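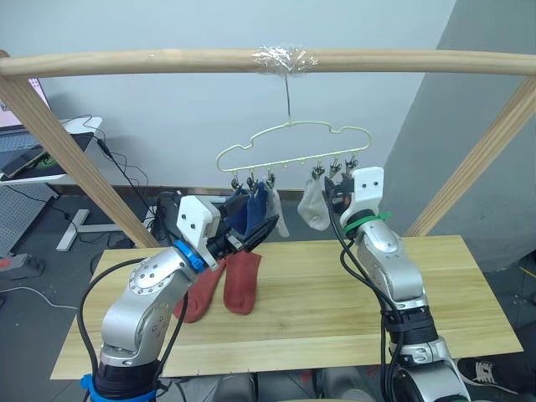
Carmela Barroso

Los calcetines son la única prenda que entra en la lavadora casada y sale viuda. Llevo años oyendo teorías (la goma del tambor, el filtro, un cuñado) y la mía es más aburrida: se pierden al tender. Uno se queda pegado dentro de una funda de almohada, otro se cae detrás del radiador, y en septiembre aparece tieso como un bacalao.

Por eso los tiendo aparte, en una percha con pinzas. Unos trucos, por si sirven:

Cuélguela de algo firme. Una barra de madera va estupendamente, pero el gancho de alambre patina y la percha acaba paseándose de punta a punta. Un poco de plástico transparente bien enrollado en el centro de la barra lo frena. Bonito no queda.

Empareje antes de colgar. Ponga los calcetines sobre la mesa, busque las parejas y luego pince. Hacerlo al revés es lo que hacía yo hasta los cuarenta, y así me fue – tengo un cajón entero de solteros.

Reparta el peso. Si llena primero el lado izquierdo, la percha se inclina y todo resbala hacia el mismo sitio. Uno a la izquierda, uno a la derecha, y los gordos de invierno cerca del centro.

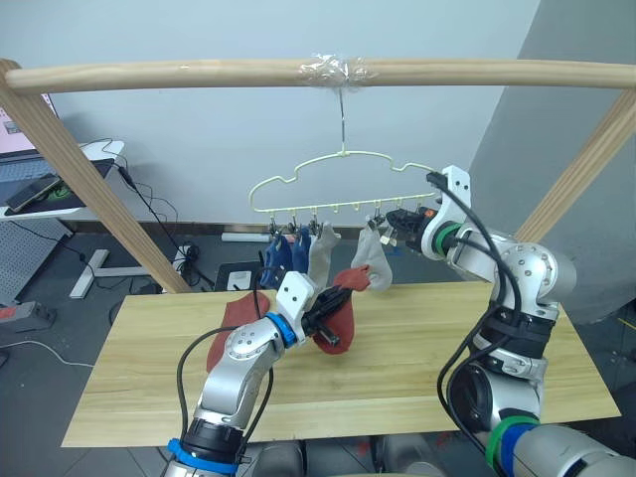 Los azules y los grises ya están arriba; faltan los rojos.

¿Por la puntera o por el elástico? En mi casa esto ha enfriado cenas. Yo pinzo por el elástico, cogiendo solo el borde, porque la puntera pesa más y estira el calcetín hacia abajo. Mi hermana lo hace por la puntera para que no se dé de sí la goma. Las dos tenemos calcetines dados de sí.

Los oscuros nuevos, que se laven solos la primera vez. El rojo sobre todo. Tuve una época de camisetas color salmón que intenté hacer pasar por una decisión.

Y revise las pinzas de vez en cuando. Las de metal aprietan mejor, pero si les sale óxido dejan una marca que no se va ni con vinagre ni con rezos. Pinza oxidada, pinza a la basura.
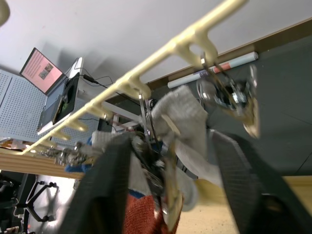

Hammad Memon comenta que a él le va mejor dejar una pinza libre entre pareja y pareja, sobre todo con la lana, que si se toca tarda el doble en secar. Lo probé una semana y le doy la razón, con poca alegría.

Comentarios

Khurram Kazmi: Yo soy de puntera y a mucha honra. Los elásticos me duran años.

Asif Dhanial: ¿Y los tobilleros? Se me escurren de cualquier pinza.

Carmela Barroso: Asif, dóblelos por la mitad y pince el doblez. Tardan más, pero se quedan.

También le puede interesar
Toallas que raspan: qué hacer antes de rendirse
El cajón de los calcetines solteros
Doblar una sábana bajera sin testigos
Manchas de óxido en la ropa blanca

Última actualización: 20 abr 2021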